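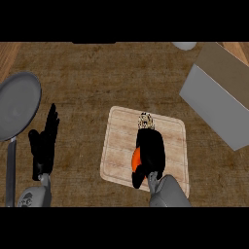

*Fig. 1. Render: mesa con superficie marrón jaspeada, de aspecto textil y sartén gris a la izquierda.*

28 abr 2020. Banco de tracción rotacional, tacos de fútbol americano sobre césped artificial.

Sigo con la comparación de suelas para Harkimville. El equipo quiere decidir el calzado de receptores y esquineros antes de que abran el campo, y lo que tenemos hasta ahora no permite recomendar nada. En el cuaderno anterior quedó pendiente repetir la serie con la moqueta nueva, porque la vieja tenía la fibra tumbada en la zona central y los picos de par salían bajos.

**Montaje**

- Bandeja con moqueta de Tomar, relleno de arena y caucho, peinada a contrapelo antes de cada serie.
- Pie protésico rígido, antepié apoyado, talón levantado. Sin cambios respecto a diciembre.
- Actuador Dremex, giro interno. Célula de par recalibrada con la barra y las pesas del armario de metrología.
- Adquisición a 200 Hz. Filtro paso bajo aplicado después, nunca en la captura.

Suelas:

| Ref. | Tipo | Tacos |
|---|---|---|
| A | Moldeada, perímetro continuo | 8 mm |
| B | Moldeada, antepié abierto | 8 mm |
| C | Intercambiable, Timport | 7 mm |

La C viene de Timport con los tacos flojos. Los he apretado con la dinamométrica y marcado con rotulador para ver si giran durante el ensayo. Si giran, la serie no vale.

**Desarrollo**

Primera pasada con A para asentar el relleno; descartada. A partir de ahí, series alternadas A-B-C para no cargar siempre la misma zona de la bandeja con la misma suela. Entre series, rastrillo y rodillo.

En A la curva sube limpia hasta el pico y cae de golpe cuando el taco arranca fibra. En B el pico llega antes y la caída es más suave, con una meseta que en los datos de diciembre no se veía. Puede ser efecto de la moqueta nueva. No lo doy por bueno hasta comprobar que no es holgura del tobillo: el pasador tiene juego y se nota con la mano.

C da la dispersión más alta. Las marcas de rotulador seguían alineadas al terminar, así que no es cosa del apriete. Sospecho de la profundidad del relleno, que cerca del borde de la bandeja queda por debajo de la nominal. Con tacos más cortos debería afectar menos, y el resultado es el contrario. Sin explicación por ahora.

He descartado 2 repeticiones de C por deslizamiento de la bandeja sobre la bancada. Se ve en la traza de posición: un escalón antes del pico. Puestas las mordazas largas, no se ha repetido.

**Discusión con Girish**

Girish Semwal ha revisado las trazas crudas y no está de acuerdo con usar el par máximo como único criterio. Su argumento: en un corte de ruta el jugador no llega al pico en apoyo limpio, y lo que interesa para la rodilla es la pendiente inicial. Propone sacar la rigidez del primer tramo y dar ambos valores. Me parece razonable, pero a 200 Hz el primer tramo tiene pocos puntos y la pendiente sale ruidosa. Habría que subir la frecuencia o bajar la velocidad de giro, y lo segundo nos aleja todavía más del gesto real.

También pregunta por la carga vertical. La actual corresponde a un esquinero ligero. Para un liniero no sirve, y no conviene extrapolar. En el informe a Harkimville hay que limitar el alcance a receptores, esquineros y safeties, y escribirlo en la primera página, porque el cuerpo técnico suele ir directo a la tabla.

Lo que no vamos a hacer es hablar de riesgo de lesión de ligamento cruzado. Medimos par entre suela y superficie en un pie rígido. El paso de ahí a la rodilla de un jugador que frena en la línea de banda con un defensor encima requiere un modelo que no tenemos.

**Pendiente**

- [ ] Cambiar el pasador del tobillo y repetir B entera.
- [ ] Medir profundidad de relleno en borde y centro, antes y después de cada serie.
- [ ] Probar captura a mayor frecuencia con el Dremex; mirar si el driver lo admite sin perder muestras.
- [ ] Pedir a Timport tacos de 8 mm para la C. Con 7 mm la comparación con A y B no es directa.
- [ ] Girish: script de pendiente inicial sobre las trazas de hoy.
- [ ] Superficie mojada: no empezar hasta cerrar la serie en seco.

Trazas crudas en la carpeta compartida, subcarpeta de moqueta nueva. Las descartadas están también, con el sufijo `_X`. No borrarlas.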